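Spring is the time I fall back in love with my workshop, and the first job every year is the metal stuff: bins, drawers, trays, the lot. I've been doing it since we moved to Sorkton and I still get a kick out of it. Grab some rags and put the radio on!

## Getting old tape off

Warm it first. A hair dryer on medium, held a hand's width away, will loosen most packing tape in a minute or two. Then peel slowly, pulling the tape back flat over itself (not straight up, or you'll leave half the glue behind).

For the gummy stuff that stays, cooking oil is wonderful. Dab it on, go and have a coffee, come back and wipe. Follow with warm water and dish soap so the next strip of tape or coat of paint has something clean to hold on to. Estrella Robles wrote in to say she uses mayonnaise. I tried it on a toolbox lid in February and it works beautifully, though the garage smelled like a picnic.

Old masking tape that's gone hard and papery is another animal. Soak a rag in white vinegar, lay it over the strip and leave it for 20 minutes. A plastic scraper does the rest. An expired store card is just as good.

## Chipped paint on steel

Small chips are so satisfying to fix, and you don't need to strip the whole thing!

1. Wash and dry the spot.
2. Feather the edges with 220 grit until your fingertip can't feel the step.
3. Wipe down with rubbing alcohol.
4. Two thin coats of metal primer, then your color.

Thin coats, please. I once got impatient with a Hestano cabinet and put it all on at once, and there's a drip on the left door that I say hello to every morning.

If the bare spot is on a slope where things slide down all day, paint won't last long there whatever you do. Touch it up once a year and get on with your life, or glue down a piece of rubber matting and skip the painting altogether.
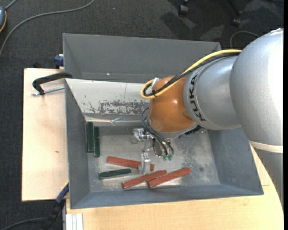
*Scraped paint and a strip of tape inside a gray metal bin.*

## Stains and scuffs on bare metal

Start mild. Baking soda and water mixed to a paste, rubbed in with a damp sponge, lifts a surprising amount of grime. Rinse well and dry right away with an old towel. I mean right away, go into the corners too!

Light rust comes off with a ball of crumpled aluminum foil dipped in vinegar. Deeper spots want fine steel wool and a drop of oil. For a really smooth finish on a small steel part I go up to 2000 grit, used wet, but that's for show-offs (me).

Scuffs I leave alone. A working bin is allowed to look like one.

## Keeping it nice

- A thin wipe of paste wax on bare steel in spring and again in fall.
- Never park a wet rag in a metal bin overnight. Ask me about the ring in the bottom of mine.
- Cut an offcut of carpet for the bin where you toss heavy things. Quieter, too.
- Labels go on the outside, on a magnet, so you never have to scrape one off again.

That last one came from Leopoldo Ventura at the Xolalpa tool swap, and I redid my whole back wall the same evening. Magnet sheet cuts with ordinary scissors, and a paint marker writes on it just fine.

Next up is wooden drawers that stick, so dig out your candle stubs!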